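About Plerkent 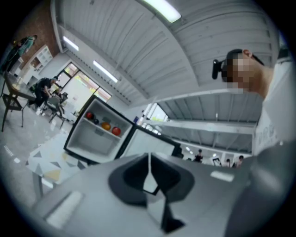 Leaning in for a closer look at the gray gripper.

We are a family-run phone and internet company, and we have been looking after the small businesses of Berge and the valley around it for longer than some of our customers have been open. If you run a dental office, a feed store, a two-room law practice or a motel with a front desk that never quite closes, there's a good chance you've already talked to one of us, and if you haven't, we'd love for you to call and say hello.

How we got started

Marit and Kjell Magnusson started Plerkent at their kitchen table, with a borrowed ladder and a phone bill that had made Marit so cross she read it out loud to the whole family over supper. She had been keeping the books for a plumbing supply house at the time, and every month she would find the same line on the bill for a fax number that had been disconnected years before. She called, she waited, she was transferred, and she was promised a credit that never came. Kjell had spent his working life up to then installing office phone systems, and he said (he has since said it many more times, usually with his mouth full) that the two of them could do a better job of it themselves. So they did!

The first customer was that same plumbing supply house. The second was the bakery across the street from it, and the bakery told the hardware store, and that is more or less how we have grown ever since. We have never been much good at advertising. We still have a box of pens with the wrong phone number on them, and if you stop by the office you are very welcome to take a handful.

What we do

Mostly we do business phone service that runs over your internet connection, along with the internet connection itself if you'd like to get both from the same place. We bring over your existing numbers, set up the greetings and the menus, and sit down with whoever answers the phones to show them how to transfer a call without hanging up on anybody. We also set up lines for the things people tend to forget about until they stop working, like elevator phones, alarm panels, gate boxes and the credit card machine at the end of the counter.

For customers with more than one location, we have a service we call Rundari, which ties all of your offices together so that a call to one can be picked up at another. It began as a favor for a veterinary practice that was forever missing calls at one clinic while the staff at the other sat waiting for the phone to ring. Kastari is our backup service. It keeps a second connection standing by over the cellular network, and if your main line is cut by a backhoe or a falling branch, your phones and your card machine move over to it on their own. We'll be frank that a backup connection is slower than your regular one, and we will go over with you what it can carry and what ought to wait.

The people you'll talk to

Marit Magnusson still looks over the bills before they go out, and she is very proud of how short they are. If something on yours doesn't make sense, ask for her by name.

Kjell Magnusson is supposed to be easing into retirement. He comes in most mornings anyway, drinks the good coffee, and handles the older phone systems that the rest of us would have to look up in a book.

Stellan Engebretsen runs our installation crew and plans every changeover. He likes to visit before he gives you a price, so please don't be surprised if he asks to see your basement or the closet with the mop in it, which is where the wiring usually turns out to live.

Kjell Tangen (yes, we have two Kjells, and yes, it causes exactly the trouble you would expect) answers the support line and writes our how-to sheets. When you call, just say "support Kjell" and you'll get the right one.

Roald Isaksson takes care of the network itself, including the equipment on the ridge above Berge, and he is the one who drives up there in November with chains on the truck.

How we like to work

We serve 300 businesses now, and we want to go on knowing them. When you call during office hours, a person picks up. After hours, the call goes to whoever is carrying the support phone that week, and you can leave a message or press zero to ring through if your service is down. We don't ask for long contracts. Most of our customers go month to month, and the ones who do sign an agreement have generally asked for it themselves so that they can plan their budget.

Moving to a new phone company is a nuisance, and we try to keep it a small one. We leave your old service running until the new one has been tested, we do the switch at a time that suits your business, and Stellan or one of his crew stays until you've made and taken a few calls and feel all right about it.

Come and see us

Our office is in Berge, upstairs from the shoe repair shop, and the door is the green one beside the mailbox. The stairs are steep, so if they're any trouble at all, ring the bell and one of us will come down and meet you at the street. There is parking in back. Please leave the space nearest the alley for Roald's truck, as he comes and goes at odd hours and isn't always carrying something light.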